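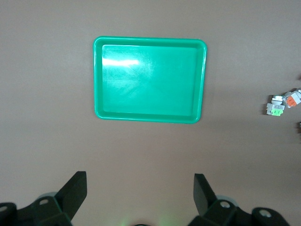

그림 1. 손목 카메라 화면. 녹색 트레이는 빈 상태, 스위치 부품 두 개는 오른쪽 가장자리.

5월, 오전 작업분

주제는 지난번과 같음. 스위치 부품을 집어 트레이에 넣는 정책에서 손목 카메라 입력만 썼을 때 어디서 실패하는지 확인. 외부 카메라는 이번 묶음에서 전부 뺐다. 학습 데이터는 Zallness 세트 그대로이고 에피소드 수는 105. 새로 수집한 것은 없음.

시작 자세 문제부터 적어 둔다. 그림 1과 같은 시야에서는 트레이가 두 손가락 사이 틈 위쪽에 오고 부품은 오른쪽 끝에 걸린다. 위쪽 스위치는 일부가 화면 밖이다. 정책 입장에서는 목표 지점은 다 보이는데 집을 물건은 다 안 보이는 조건이다. Rima가 예전 로그를 정리하면서 실패가 이 배치에 몰린다고 했고, 그래서 시작 자세를 두 가지로 나눠 비교했다.

조건 A: 부품이 시야 가장자리에 걸리는 자세.
조건 B: 손목을 오른쪽으로 돌려 부품 두 개가 모두 시야 안에 들어오는 자세.

각 조건 29회씩. 체크포인트는 동일. 제한 시간 안에 부품 하나를 트레이 안에 놓으면 성공으로 기록했다. 테두리에 걸친 경우는 실패로 넣었다. Hằng은 걸친 것을 따로 세자고 했는데 이번에는 기존 기준을 유지하고 비고란에만 표시함.

결과. B가 A보다 확실히 낫다. A와 B의 성공 횟수 차이는 10. A의 실패는 대부분 접근 단계에서 나왔다. 팔이 트레이 쪽으로 먼저 움직이고, 그러면 부품이 시야에서 완전히 사라지고, 그 뒤로는 빈 트레이 위에서 왔다 갔다 하다가 시간이 끝난다. 파지 자체가 미끄러진 경우는 A와 B가 비슷했다. 즉 차이는 집는 동작보다 처음 방향을 정하는 데서 생긴다고 본다.

Đức 의견은 조금 다르다. 트레이 바닥 왼쪽 위에 생기는 흰 반사 줄이 원인일 수 있다고 함. 부품 하우징도 흰색이나 밝은 회색이라 인코더가 둘을 헷갈릴 여지가 있다는 얘기. 어텐션 맵을 몇 장 뽑아 보니 반사 줄에 값이 높게 나온 프레임이 있기는 하다. 다만 B에서도 같은 프레임이 나오는데 B는 대체로 성공하므로 이것만으로는 설명이 안 된다. 조명을 바꿔서 따로 돌려 봐야 함.

두 부품이 붙어 있는 것도 변수다. 그림처럼 서로 닿아 있으면 손가락이 들어갈 자리가 좁다. 연두색 블록이 달린 쪽이 아래에 있고 주황색 블록 쪽은 비스듬히 놓인 배치인데, 정책은 거의 매번 연두색 쪽으로 먼저 갔다. 학습 데이터에서 연두색을 먼저 집은 비율이 높은지 확인할 것. 트레이도 녹색 계열이라 색으로 끌리는 것일 수도 있지만 지금은 추측이다.

과거 프레임을 넣는 버전도 짧게 시험했다. 입력에 직전 관측을 붙이면 부품이 시야에서 사라진 뒤에도 오른쪽으로 돌아오는 경우가 나온다. 횟수가 적어서 표에는 안 넣음. 추론이 느려져 동작이 끊기는 문제가 있고, 이건 Ilaria가 Jerncombe 쪽 코드에서 버퍼 처리를 고치면 나아질 것 같다고 했다. 브랜치는 Darkanton에 올려 둠.

메모
- 제어 로그 1800스텝에서 잘리는 설정이 아직 켜져 있음. A의 긴 실패 두 건은 뒷부분이 없다. 다음 묶음 전에 끌 것.
- 손가락 간격은 전 시행에서 시작할 때 벌린 상태로 통일. 중간에 설정 파일이 되돌아간 시행 하나는 버리고 다시 돌렸다.
- 부품 위치는 손으로 놓았기 때문에 시행마다 조금씩 다르다. A에서 특히 영향이 클 것. 위치 기준을 정하는 방법은 Anjana와 상의.
- 결과 표의 열 이름이 예전 것과 달라서 병합 스크립트가 한 번 멈췄음. 새 이름으로 맞춤.

다음 할 일
조명만 바꾼 A 조건 반복. 반사 줄이 없는 상태에서 첫 이동 방향이 달라지는지 본다.
두 부품을 떼어 놓은 배치 추가. 시작 자세는 A와 B 둘 다.
시작할 때 손목을 좌우로 한 번 돌려 보는 동작을 넣는 안. Anjana가 Triệu 과제에서 쓰던 스크립트가 있다고 하니 받아서 확인. 탐색 동작을 고정으로 넣을지 학습시킬지는 그다음에 정한다.

오후 4시에 Rima가 장비를 쓰기로 해서 여기까지. 체크포인트와 원본 로그는 공용 폴더에 복사해 두었음.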